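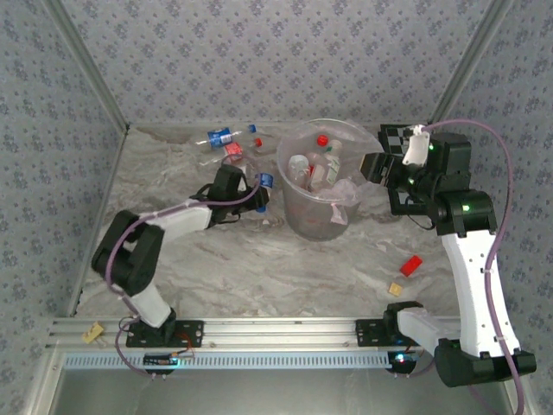 I have a soft spot for cheap grippers, and I suppose I should admit it before I start arguing about them. The first one I ever put on an arm came from a hobby kit and could hold a marker, provided the marker did most of the work. So when people write to me asking whether they should spend their money on a better gripper or on a better camera, my heart says gripper every time. My opinion, after a winter of bottles, is that they should spend it on neither until they have picked a task that is annoying enough to tell the two apart.

Most of the comparisons I read are done with cubes. I understand the appeal, I do! A cube is polite. It sits flat, it has sides exactly where you expect them, and if you drop it you can pick it up again in the same way. But I've watched two grippers score the same on cubes all afternoon and then behave like different species the moment somebody hands them a soda bottle. A bottle rolls. It dents, and stays dented, so that the thing you are grasping on the tenth try isn't the thing you grasped on the first. The clear part is hard for a depth camera to see and the label is easy, which means a controller that learned from pictures will go for the label whether or not the label is a good place to grab.

We went through this with the Gonex fingers, which are stiff and slim, and the Akemlow ones, which are wider and have a bit of give in them. On paper the Akemlow should have walked away with it. It costs more, and everyone who squeezes it between their own fingers says "oh, that's nice." I said it too. And for lifting a bottle off a bare table it was lovely. Then we asked it to reach over the rim of a bucket with a bag in it, and I changed my mind before lunch.

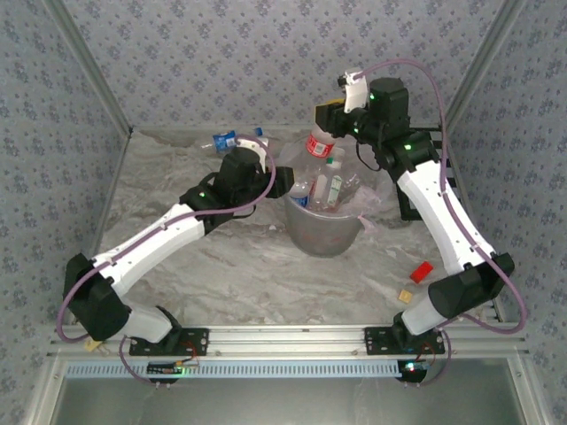 A bag is a rotten neighbor for a soft finger. It clings, it bunches up, it comes along for the ride when the jaw opens. The stiff Gonex fingers poked at the plastic now and then, but they came back out alone, and after a while I found I cared more about how a gripper lets go than how it takes hold. I went looking through spec sheets for anything on the subject. Grip force, yes, to two decimal places. Opening width, naturally. Release, not a word. If anyone who makes these things is reading, I would happily trade you a decimal place.

My friend Spyros Kyriakidis thinks I'm being unfair, and he has spent more hours at this than I have, so let me give his side properly. He says the trouble was in our controller, which opened the jaw at one speed no matter what was around it, and that with a slower release the Akemlow would have done fine. He may well be right. We tried his idea on a Wednesday, for 60 drops, and things did get better. But I'd answer that a gripper that needs a clever controller is a more expensive gripper than the price tag says, and that most of the people who write to me have one evening a week and a Kekico board they bought used. They need to hear about that part of the bill as well.

Where he and I agree completely is on two arms. I used to think a second arm was showing off. Now I'd put it ahead of nicer fingers on either one, and ahead of a new camera too, at least for anybody sorting things into a container. Reach is a bigger problem than grip more often than you'd guess, and an arm that has to stretch across the whole table arrives at the far side at a miserable angle, where even very good fingers look foolish. Give each arm its own half and they both get to work from closer in. You do pay for it in cabling, and in teaching them to stay out of each other's way over the same rim, and I won't pretend I enjoyed that month.

So, to the fellow who wrote in February with 2000 to spend and asked me to choose for him: please hold on to it a little longer. Get some bottles out of the recycling, crush a couple of them, put a bag in a bucket, and run what you already own until you are thoroughly sick of it. Write down every miss and what was touching what when it happened. I think you will know what to buy by then, and I'd love to hear what it was, even if it's the Akemlow.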